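**Station 4, Monday, August 31, 2026**

The procedure for Station 4 had 64 steps. Lionel Hollis wrote it in December, when the pans were still held by people. Of the 64, the arm now did the ones that began with "hold," "tilt" or "return." Poppy Stockdale did the others. She had been at Zullis for longer than the procedure had.

Hollis came down at the start of the shift with the revised copy. He stood at the end of the table and read the first section aloud. The arm grips the pan by one wall. The pan stays level until released. Crumbs on the tabletop are wiped at the end of the batch. Stockdale said they had always been wiped when they fell.

"The timing was set at the end of the batch," Hollis said.

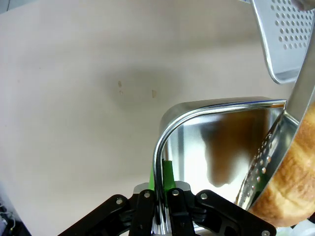 "Who stops the arm if the pan is in the wrong place?" Stockdale asked.

"The person at the table stops it, with the pedal, and writes down the step number."

She wrote "pedal" on the back of her hand. Her last partner at the table had been a man who held the pan too high, and for most of a year she had worked with her elbows up. She noticed during the first batch that they were still up. The arm held the pan where the procedure said, 173 millimeters over the surface, and it didn't drift as the shift went on. The man had drifted. She used to be able to tell the time by him.

Batch one was pastry. The tongs were hers. Hollis had tried to get tongs into the arm's column in the spring and had taken them out again after a trial, and the report on the trial was filed under Jindison, the name of the software. She had read it. It gave a success rate and a list of torn items.
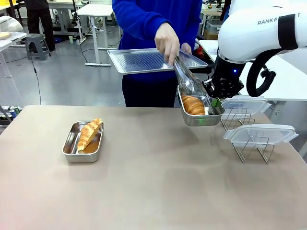

At the break she asked him for the old version of the procedure. He said it had been superseded. She said she knew. She wanted the page with the names on it, where each step had initials beside it. Hollis said the new format had a column for "operator" and a column for "unit," and initials were kept in the Zudis log, which closed itself at 4,000 lines and started over.

He found the page anyway and printed it. Of the seven sets of initials, two were still in the building, and one of those was his.

Batch two was the changeover. Lids went on the racks and pans went back to the arm.
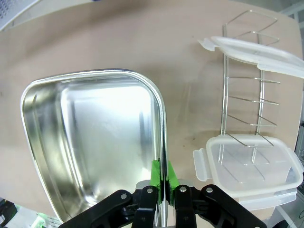
"What happens to my hours when the lids move to the other column?" she asked.

"Your hours stay the same until the next review, and the review isn't scheduled."

He wrote something on his copy and initialed it. There was no box for it. She saw that he had put the initials beside step 41, closing the lid, in the old place.

Batch three was fish, in lidded pans. Closing a lid took both hands, one at each end, and a press that she could not have given a number for. Hollis had asked her for a number twice. 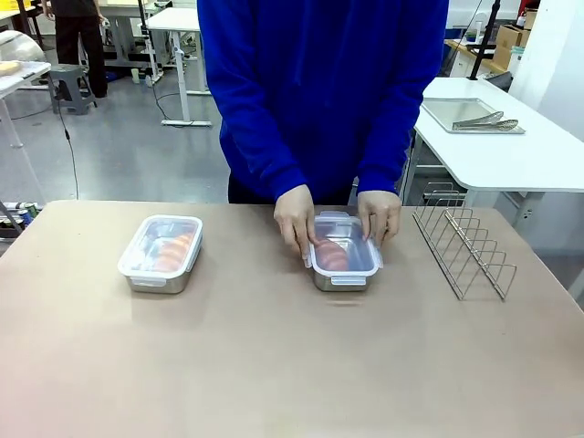
Olszewski, the plant that received the pans, had sent back 241 of them the winter before for lids that lifted in transit. None had come from her table. Hollis mentioned it while he was looking for his pen. Stockdale said she had seen the sheet.

The arm finished its cycle and waited for the next pan. She checked the latch with her thumb, which was not in the procedure, and put her initials next to his.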